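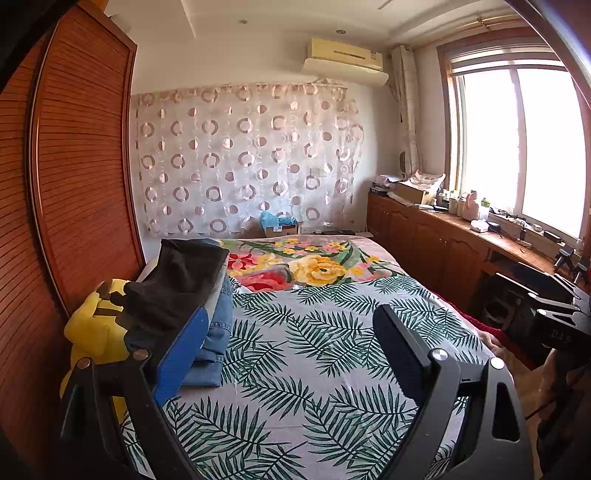 4.3 The open day

The demonstration at Pesamine ran for two sessions in July, and was meant to show visitors how household handling is taught before any arm is trusted with it. Our own plan allowed eight minutes per group. The first group used most of these finding somewhere to put their coats.

Visitors were invited to operate a hand-held gripper themselves, following the Derura protocol (Section 3.2). The task was to pick up one item of clothing, move it and let go of it. Almost everyone could do the first two. Letting go tidily proved harder, and several guests gave the garment a small shake afterwards, as one does at home, a motion for which our annotation scheme had no label. It now has one.

Figure 4. A hand-held gripper with its fingers open over a bed. Folded clothing, including blue denim, lies to the left, near the wardrobe.

Bedrooms of the kind in Figure 4 are awkward for the Zabala planner. A printed sheet and a flowered blanket offer it a great many edges, few of which are worth grasping, and strong daylight from a window does not help. Visitors had no such trouble with patterned bedding, and said so.

Over the two sessions we collected roughly 1000 grasps. Those made while the visitor was talking to somebody else were kept, on the grounds that people do talk while folding.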